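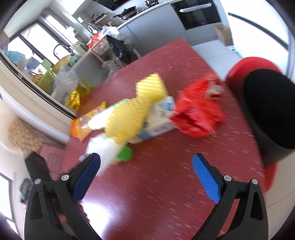

Figure 1. Groceries grouped on the red speckled table, kitchen counter behind.

Zavska Kitchen Clearing Set

README

Summary

The Zavska Kitchen Clearing Set documents the removal of packages and small household items from a table surface in a furnished domestic kitchen. It was prepared by the Household Activities Unit at Fitura and is maintained by Sirkka Partanen. Questions on item naming should be directed to Jabari Magesa.

The set is intended for persons studying how everyday goods are grouped, handled and put away in rooms that are in ordinary use. It is not a product survey, and no statement is made about the quality or contents of any package.

Contents

The release consists of 4 folders:

clearing: image material showing items on the table and at the red container
items: the item list, one line per object, in plain text
room: notes on fixed furniture and appliances
terms: conditions of use and the change log

The item list holds some 100 entries. An entry gives a short name, a main color, a package type and a remarks field. The remarks field may be blank.

Item naming

Objects are named by form and color. A brand name is entered only where it can be read without enlargement. Typical entries are "carton, white, blue lettering," "bottle, white," "packet, orange and white," and "package, yellow, corrugated." Where the material of an object could not be determined, the general word "item" or "object" is used. Users are asked to keep this practice in any list derived from the set.

An object that changes place retains its name. A can on the table and the same can in the container are therefore recorded on one line, with the place entered separately. If it is unclear whether two views show the same object, separate lines are kept.

The word "container" refers throughout to the red vessel near the speckled surface. Earlier drafts used both "bucket" and "bin," and these terms remain in a few file names. They will be corrected in the next version. 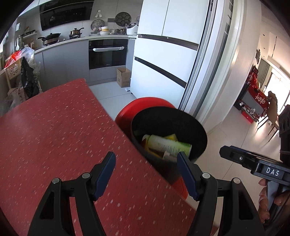 Room notes

The kitchen has a gray run of lower cabinets, a black built-in oven and a cooktop under a black range hood. Pots and pans stand on the cooktop and the counter. Decorative plates are placed at the back wall. A small cardboard box is on the floor near the oven.

The window side of the room is more crowded. A black arched faucet serves the sink area, and the shelving nearby holds baskets and bags. These objects are listed under "room" and are excluded from the item list.

The room was left furnished as found, and goods on the counters were not sorted before the work began. Light from the window is strong in places, and the glossy table top reflects it. Colors recorded for small packages should be read with this in mind.

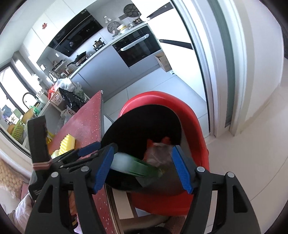
Figure 3. Pale white-and-green object at the opening of the red container.

Known limitations

Motion blur affects a number of views, and small printed text is frequently illegible. Objects lying under others may be missing from the list. 2 entries for snack packets are under review following comments received from the Taşdemir reading group.

Terms of use

The set may be used for teaching and noncommercial study. Redistribution requires written permission from Fitura. Derived lists should carry the name of the set and the version number.

Change log

Version 2: package types revised; room notes moved to a separate folder.
Version 1: first release to Flandero and partner offices.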